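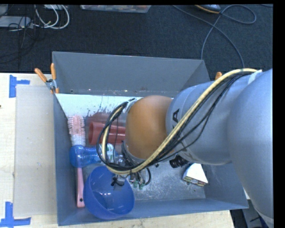 Ginby is a list of ordinary household things and the words people use for them. It holds 200 items, each with a name, a handful of other names, a note on what it is for and a note on what people in Bullenach do with it instead. The items are kitchen and cleaning things for the most part, the sort that end up sharing a bin whether or not they have anything to say to each other. A bowl, a red cup and a long cleaning brush are easy enough to tell apart. Ask five adults what the brush is called, though, and you will be there until teatime. Is it a washing-up brush, a scrubber, a bottle brush with ambitions? Do the pink bristles at the top and the white ones lower down make it a different brush from a plain one? Ginby has an answer to that (no, but see "Colour" further on) and tries to be consistent about it.

What is in the folder

items.csv — one row per item, 200 rows, with a header
names.csv — every other name we were given for an item, including the rude ones, which are flagged
groups.csv — the 11 groups and what counts as belonging to each
ident.txt — how the Ident codes are put together
changes.txt — what moved between version 1 and version 2, and in two cases who was cross about it

All files are UTF-8. The commas inside notes are quoted properly now. In version 1 they were not, and anyone who opened the file in a spreadsheet found that a colander had acquired a second purpose and a blank shelf.

Columns in items.csv

ident: the Ident code, explained below
name: the name we settled on, lower case, singular
group: one of the 11 in groups.csv
use: what the thing is sold for, in one line
other_use: what it gets used for, where we know. Blank means we did not hear of anything, so please don't read it as a sign of good behaviour.
colour: free text, one or two words, sometimes blank
part_of: the Ident code of a parent item, for lids and such
note: anything else

Ident codes

An Ident code is two letters for the group and three digits for the item, so CU014 is a cup and BR006 is a brush. The digits mean nothing. They were given out in the order things came out of the cupboard, and there are gaps where an item was withdrawn. Please don't fill the gaps. Gudrun Strömberg did this once, with the best of intentions, and for most of February there were two egg slices and no funnel.

Lids have their own codes and point to their parent through part_of. Lids with no known parent point to nothing and are in the group "lids, unattached", easily the fastest growing group in version 2.

How names were chosen

We asked people in Bullenach to name each item when it was put in front of them, without offering any suggestions. The name given most often won. Where two names tied, the shorter one won. Where they were the same length, Yamuna Thevar chose, and her reasons are in the note column when she had any.

Shop names were not used, on the grounds that shops will call anything a "solution". The one partial exception is the group we borrowed wholesale from the old Nordin stock sheet, which covers cloths, sponges and wipes. Nordin had already drawn a line between a cloth and a rag and we did not have the strength to draw it again.

Cups, mugs and beakers

This took longer than the rest put together. The rule in version 2 is:

A mug has a handle and is meant for hot drinks.
A cup may or may not have a handle.
A beaker has no handle and belongs to a child, a bathroom or a picnic.

You will see at once that a beaker is therefore also a cup. We know. Use the narrower word where the thing clearly fits it, and "cup" where you can't see or can't decide. A red cup lying among other things is simply a cup until somebody picks it up and looks.

Bowls

Bowls are split by use (mixing, serving, cereal, pet) and never by size, because everybody's idea of a large bowl is the one they own. A bowl being used to hold keys is still a cereal bowl. Put the keys in other_use.

Brushes

A brush goes in the cleaning group if its bristles are for scrubbing, and in the cooking group if they are for putting egg on pastry. Brushes that have plainly done both get the cleaning code and a firm note. Handle length is not recorded. Version 1 had "long" and "short", and every single brush was entered as long.

Colour

Colour never makes a new item. A brush with bristles in two colours is one row, with both colours written in order from the tip down, so "pink, white". Handles are left out unless that is the only coloured part. If the colour is in doubt, leave it blank. We had "sort of reddish" in there for a while and it helped no one.

Known problems

Tea towels are in twice, once under cloths from the Nordin sheet and once under drying. They will be merged in the next version, unless the drying faction turns up.

The other_use column leans heavily towards people who enjoy telling you things. Some 5 of the entries come from one household and describe a potato masher. They are all true as far as we know.

Names were collected in one village. If you live elsewhere, you will find at least one entry that makes your teeth itch. Send it in and it will go in names.csv beside the rest, but the main name stays as it is until the next full round of asking.

Nothing in the set has a brand, a price or a weight. If you need to know how heavy a ladle is, you will have to go and lift one.

What it is good for

Labelling cupboards, shelves, storage bins and photographs of any of them. Settling on one word for each thing before several people start writing lists. Small word studies, if you say plainly where the words came from.

It is a poor fit for shopping lists, as half the names would get you a blank look at the till. It also should not be used to decide whether something is clean, broken or worth keeping. We left condition out on purpose after the business with the chopping boards.

Adding an item

Check names.csv first. The thing you think is missing is probably in there as something you would never call it. If it really is missing, send a name, a use and a group, and leave the Ident code blank. Yamuna gives those out. Photographs are welcome as long as the item can be told from its neighbours — it can be in a bin with other things, it just can't be underneath all of them.

Corrections to spelling go to Gudrun, who will thank you, and then check.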